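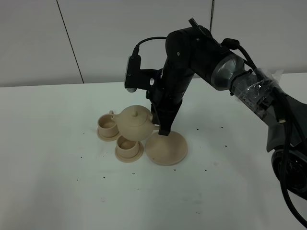
Speaker notes: Nabila Benmoussa
Session title: After the Complaint Is Filed. Civilian review of police conduct in mid-sized cities
Running time: 25 minutes, questions to follow

Opening

Thank the hosts and the Kerslake city clerk's office for the use of the records. State at the outset that these remarks are given on behalf of the Jarkard Policy Office and do not represent the views of the city or its police department.

The subject this afternoon is narrow. Public attention tends to settle on criminal trials of individual officers. Such trials are rare, and they answer one question about one person. Most residents who believe they were treated badly by an officer will never see a courtroom. They will fill out a form. These remarks concern what happens to the form.

Slide 1. How complaints move in Kerslake

A complaint may be filed online, by mail, or at the front desk of a station. It goes first to the department's internal affairs unit, which decides whether it will be investigated, sent to a supervisor, or closed. The civilian review board receives the file only when the internal investigation is complete. The board may agree, disagree, or send the file back with questions. It may not interview officers, and it has no power to compel records.

Pause here. Members of the audience from other cities may have boards with wider powers, and some will have none at all.

Slide 2. What the office examined

The office read 847 closed complaint files. Names of officers and residents were removed by the city before the files were released. The office did not attempt to decide whether any single finding was correct. It looked at timing, at the written reasons given, and at whether the person who complained was told the result.

Points to make:
The written reason for closing a file was often a single sentence.
Complaints taken at a station desk were more likely to be closed early than those filed online. The files do not explain the difference, and speakers should not guess at it.
Over 100 files contained no copy of a letter to the resident. A letter may have been sent and not kept. The city has been asked to clarify.

If time is short, skip the second point and return to it in questions.

Slide 3. The Clirkiletti comparison

Clirkiletti changed its ordinance so that its board receives a copy of every complaint on the day it is filed. The internal investigation still goes forward in the usual way. The board's staff can see which cases are open and how long they have been open, and can ask for an explanation when a case stalls.

Two cautions. Clirkiletti is smaller than Kerslake, and its police contract was up for renewal when the ordinance passed, so several matters were settled in bargaining that would have to be settled another way here. The office does not claim that the change has reduced misconduct. It has no data that would support such a claim.

Slide 4. Objections

The police association has raised the concern that early access would expose officers to public judgment before the facts are known. This is a serious objection and should be presented fairly. The Clirkiletti ordinance keeps open files confidential and provides a penalty for disclosure.

Residents' groups have raised the opposite concern, that a board without power to compel testimony remains a board in name only. The office takes no position on subpoena power in this report. Refer those who ask to the separate paper on state law, which is due in June.

Slide 5. Recommendations

The office makes 2 recommendations to the Kerslake council.

First, that the board receive each complaint at the time of filing, under the same confidentiality rules that bind the department.

Second, that every closed file contain a written explanation in plain language and a dated copy of the letter to the resident.

Neither requires a change in state law. The second could be adopted by the chief as department policy without a council vote.

Note for the question period

Questions on the Vesinora shooting case should be declined. The matter is before the court and was outside the period of the review. Questions on individual officers should be declined for the same reason the names were removed. Questions on method may be answered in full, and printed copies of the appendix are on the table by the door.

Council members present should be invited to speak first if they wish. The room must be cleared by 4:30 p.m.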